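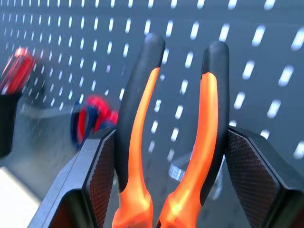

**Island words in Pramus: who still says them, and who to**

Final report, Intro to Language and Society. Sections follow the handout except I put Limits before Discussion, it made more sense that way.

## What the project is

Seltasance is an island. Farming and fishing, one church, a school that went up to eighth grade. When the school closed, most of the families moved to Pramus on the mainland, and most ended up on the same few streets behind the rail yard. English speakers all of them, but with a way of talking people in Pramus noticed right away. Vowels mostly. Also a set of words that the rest of the town didn't have.

My question at the start was "is the dialect dying." My adviser wrote "dying how?" in the margin of the proposal, so I had to pick something smaller. What I picked: 19 words, and whether people in different generations know them, say them, and who they say them to. The last part ended up being the interesting part.

I'm not from an island family. I grew up on the other side of Pramus and heard some of these words at school without knowing they were from anywhere.

## Background, short version

There's not much written. The county library has a typed word list put together by a schoolteacher, no date on it, with spellings that change from page to page. It has plenty of words nobody I talked to had ever heard, which could mean they died out early or could mean the teacher got them from one person. No way to tell.

From the course reading I used two ideas. First, that people who move as a group keep features longer than people who move one family at a time. Second, that a feature can stop being just how you talk and become something you do on purpose, to sound local or funny or close to somebody. I didn't really get the second one until the interviews.

## The words

I took them from the library list but threw out anything to do with boats, because the younger people don't fish and it would have been a test of fishing. Kept things from the house, weather, food, and people. Not the full list, that's in the appendix, but the ones I talk about later:

- **slathy** - weather that is wet but not raining. Fog, drip, everything damp.
- **to hasp** - to close something halfway. "Hasp the door, the cat's out."
- **a nooning** - a small meal, any time before supper. Not only at noon!
- **brindly** - cranky, of children mostly.
- **overyard** - next door, or at the neighbor's. "She's overyard."
- **to lave out** - to serve food onto plates.
- **a gant** - a person who stays too long.

Spelling is mine. The teacher's list has "gaunt" for the last one but everyone I recorded says it short.

## How I did it

17 speakers, three generations. The oldest were born on the island and went to school there. Middle group was born there or right after the move. Youngest are high school up to early twenties, all born in Pramus.

I used Ela, the recording app from the language lab, and after that Liu, which is the transcription program. Liu is good with regular speech and bad with exactly the words I needed. It wrote "slathy" as "slap thee" and "lathe he" and once as "Cathy." So I went back and did all the target words by ear. Should have planned for that, lost most of a week.

Each interview had 2 parts. Part one was just talk: the move, school, what the street was like, holidays. I didn't mention words at all. Part two was the list. I'd say the word and ask what it meant, if they'd say it, and who to. If someone changed their mind later in the session I wrote the new answer down too and kept both. That gave me 347 answers in total, counting the second thoughts.

Everybody signed the form. No names anywhere in this report, and I took out street names where a family would be easy to pick out.

## Findings

### Knowing

The oldest group knew nearly everything, no surprise. The middle group too, which did surprise me a little. The youngest were all over the place. Some knew most of the list and some had only two or three of the words, and it didn't line up with how much they saw their grandparents. It lined up better with whether they'd been looked after in the daytime at somebody's house on those streets when they were small. One speaker wasn't related to any island family at all and knew more of the list than some of the grandchildren did. She'd been babysat there.

*Brindly* was known by every single person. *Gant* was next. *Hasp* was the weakest with the young group, and a couple of them guessed it meant to lock, from the regular word. That could be its own problem: the regular English word sits right on top of the island one and pushes it out.

### Saying

Very different from knowing. In part one, the free talk, the target words almost never came up with the middle group. These are people who then defined every word on the list without stopping to think. When I asked, the answers were a lot alike:

> "At work? No. You'd have to explain it every time."

> "My mother would say it. I'd say it to her."

> "I say it in the kitchen I guess. I never noticed it's only the kitchen."

Several in this group remembered being corrected at school in Pramus. One teacher apparently had them write "served" in place of "laved out" on the board. They told it as a funny story. But the same people said they'd made a point of not using the words around their own kids before kindergarten.

The youngest did use the words in free talk. Not many, but more than their parents did. And they were louder with them, if that makes sense. Set off. A little pause ahead of the word, or a laugh following it, or the full island vowel on that one word and regular Pramus vowels for the rest of the sentence. One of them said *slathy* is "basically our word, like the team's word," meaning the cross country team, where half the runners aren't from island families.

### Who to

I made a chart for this (appendix, second page). Oldest group: anyone. They don't sort the words from the rest of their English, and a few were suprised that *overyard* was on my list because they thought everyone said it. Middle group: up and sideways. To parents, to brothers and sisters. Almost never down. Youngest: sideways, to friends, and up to grandparents but mostly as a joke the grandparents are in on.

So the middle generation is holding the whole vocabulary and not passing it along, and the kids are picking pieces of it up around them, from grandparents and sitters and each other.

### A change in meaning

Only found this because of part two. *Nooning* for the old speakers is a real meal, sit down, bread and something. For the young ones it's a snack, like chips. And *gant* has gotten wider. It was a visitor who stays too long. Now it can be a text conversation that won't end, or a song. "This song is such a gant." The oldest speaker I played that clip for (with permission) did not like it. Said that isn't what it means and asked me to write down that it isn't. So: written down.

## Limits

- Small group, and I found people through other people. Anyone who's dropped out of the island crowd completly isn't in here.
- More women than men. The men I asked mostly sent me to their wives or sisters, "she's the talker."
- I sound like the other side of town. The middle group may well have been more careful around me than at home. Their low numbers in free talk are partly me.
- Asking about a word makes people think about the word. Those second-thought answers went toward "yes, I do say that" almost every time. Could be memory, could be being polite.
- I left out the vowels. I've got the recordings but measuring them is a different project and I didn't have the time.
- Interviews were all indoors and mostly in the afternoon, for whatever that's worth. *Slathy* might have come up by itself on a wet morning.

## Discussion

I came in expecting a staircase: old people have it, parents have less, kids have least. For knowing, you can sort of draw it that way, if you squint at the middle. For saying, no. It dips and comes back, but what comes back is a different thing. The old speakers have a dialect. The young ones have some words from it, picked for being funny or useful or theirs, stuck into regular Pramus English. I don't think I'm in a position to say if that counts as the dialect surviving. The course reading would call it a marker of local identity, and the cross country team fits that pretty well. The team word is from the island but the kids using it mean Pramus by it.

The daytime care thing is what I'd follow up. If I had another semester I'd drop the word list and just record at one of the houses where kids are looked after, with parents' permission obviously, and see which words get said to a four-year-old. My guess is *brindly*, a lot. It'd explain why everybody has it.

I'd also go back to the middle group with somebody from their own street doing the talking. One woman told me as I was packing up that she'd have done the whole interview differently with her sister in the room. I wish I'd asked her that first.

## Where the material is

Recordings and corrected transcripts are on the lab drive, in the Ela folder. The uncorrected Liu files are there too, don't use those. Copy of the word list with both spellings goes to the county library, they asked for one. I still owe them the audio for *hasp*, bringing it in Wednesday.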